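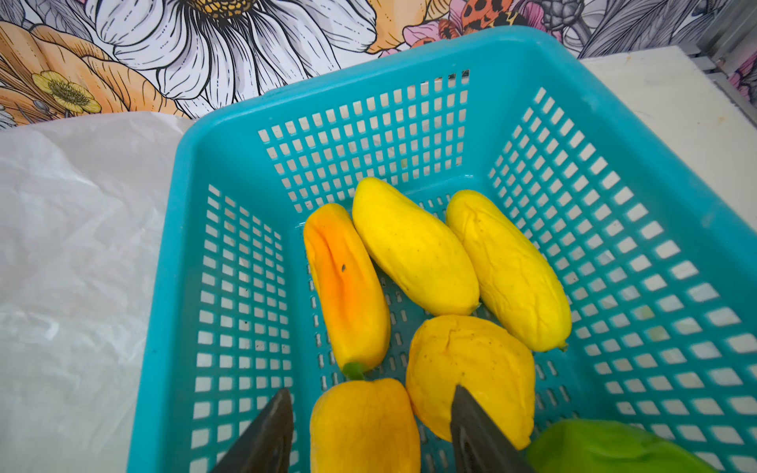 *Yellow to orange fruit in a teal basket with perforated sides.*

# Visit to Gorgate Market Hall, Illden

Report to members of the Skotthorpe Markets Forum on the winter open day, January 12, 2022.

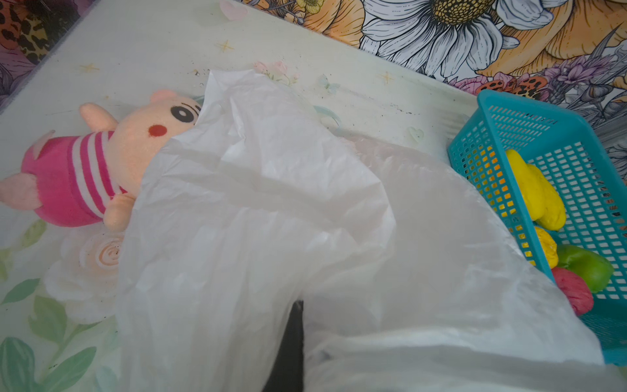 **Þórarinn Steinarsdóttir**

The forum was invited by the Illden market office to attend its open day for neighbouring authorities and trading bodies. The party numbered 22 and was received at the east entrance shortly before nine. The purpose of the visit was to see how the hall has changed its approach to carrier bags and produce packaging, and to hear from traders who have worked under the new rules since July.

## The hall and its traders

Gorgate is a covered market with 80 stalls on a single floor. It reopened after repairs to the roof and drains, and the layout has been altered so that fresh food is grouped along the north side, where the hall is coolest. Household goods, clothing and toys occupy the centre. The café has moved to the former weighing office, which remains too small for the purpose. Members who wished to sit down had to do so in turns.

Lettings are handled by the firm of Þrastardóttir under a contract with the council. Rents are charged by frontage, and a trader may give notice at the end of any month. Eight stalls stood vacant on the day of the visit. The market office expected most of these to be taken by spring, although it was open about the difficulty of letting the two beside the loading doors.

## Carrier bags and baskets

Before the change, almost every purchase left the hall in a thin plastic bag, given without charge. The office did not introduce a ban. Traders were asked to wait for the customer to request a bag, and to charge a small sum when one was given. The money is kept by the trader, a point on which the traders' association had insisted.

Alongside this, fruit and vegetable stalls were offered washable plastic baskets at cost. Goods are displayed in the basket, sold by the basketful and tipped into whatever the customer has brought. The first batch had solid bases that collected water and bruised the soft fruit. The present ones have openings in the base as well as the sides, and complaints have largely stopped.

A survey was sent to households within walking distance, and 583 replied. Most said that they now bring a bag from home on a planned trip. The position is different for people who call in on their way from work, and the office does not claim to have solved this. One greengrocer told members that her evening trade would suffer badly if thin bags were withdrawn altogether, as customers buying a handful of mixed fruit seldom have anything to carry it in.

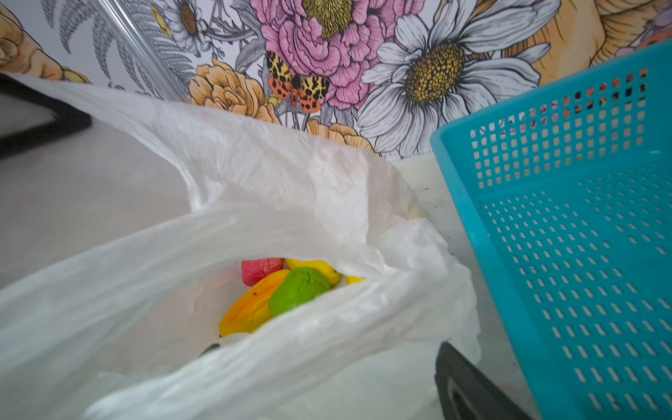 *Star fruit and other fruit in an open white plastic bag.*

Members raised the matter of non-food stalls. Traders in toys and soft goods were not part of the first stage, and several continue to wrap items in plastic as a matter of habit — chiefly to keep them clean on wet days. Paper was tried before Christmas but tore easily when damp. The office intends to look at this again once existing stocks of bags have been used up.

## Waste and cleaning

Food waste is collected twice daily in lidded bins and goes to a composting site outside the town. Plastic film is kept apart, though members noticed some of it among the cardboard. The supervisor accepted that signs near the bins are poorly placed and said that larger ones were on order. Baskets are washed in a room behind the fish counters, on a rota drawn up by the stallholders. The floor there was slippery, and the forum would advise matting before any similar room is opened at Skotthorpe.
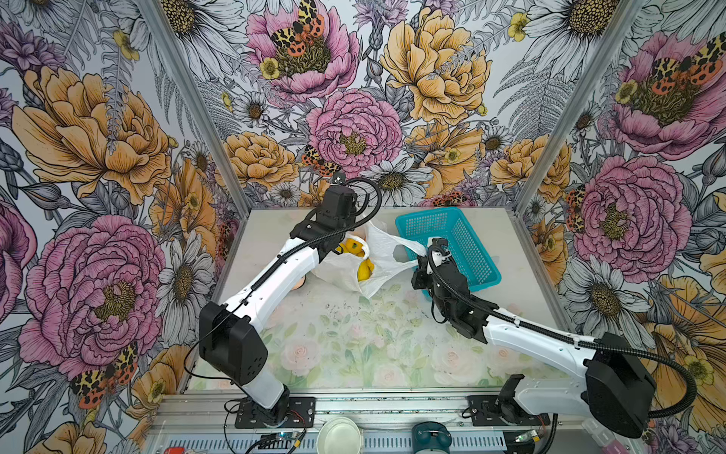
## Points for Skotthorpe

- The request-only rule could be adopted without altering existing stall agreements. Officers are asked to confirm this with the legal section.
- Baskets should be tried on a small number of fruit stalls before a larger order is placed, and samples with pierced bases should be obtained.
- Evening customers should be asked for their views separately — the Illden survey reached them only in part.
- Toy and clothing traders should be consulted from the outset.

The forum thanks the Illden market office and the traders of Gorgate for their time. A return invitation will be sent once the works to the Skotthorpe car park have been completed. Members who have not yet submitted travel claims should do so through the forum office.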